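In Praise of the Shared Shelf

I have lived in Herum long enough to remember when you could walk into almost any garage on my street and come out with the thing you needed, and I miss it more than I expected to. I don't mean that my neighbors have gotten stingy. They are the same generous people they always were, and if I rang a bell tonight and asked for a pipe wrench I would probably go home with the wrench and half a banana bread. What has changed is that we don't ask. It is so easy to order a wrench of your own, and it comes to the door, and there goes the small excuse you had for standing on somebody's porch for ten minutes hearing about their knees.

That is why I was so pleased when the old Fekete hardware store became a lending shed last March. It has 300 tools, more or less in order, and it costs 5 dollars a year to belong. I have borrowed a post-hole digger, a tile cutter, and a pair of loppers so sharp they frightened me. Each time I stayed longer than I meant to — you go in for a drill bit and you leave knowing whose basement floods and which paint peels on the north side of a house.

People tell me a town this size can't keep such a thing going. We are 3,801 souls by the sign on the Usten road, and they may be right that it will always be a bit shaky. But so was the library once, I imagine, and so was the swimming pool (I learned to float there, badly). Most of what I love about this place began with someone lending something they could have kept at home.

So before you buy the ladder, please, go and ask for one. Bring it back a day late if you have to. And if you have two of anything, I'd think kindly about giving one of them away, even the good one. 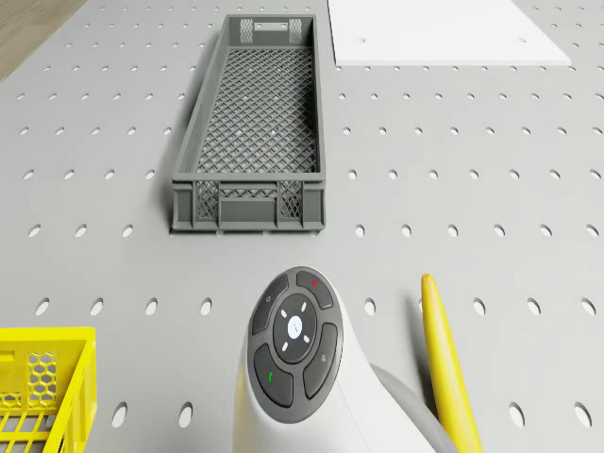

My own spare is a hand plane, and I am taking it over on Saturday.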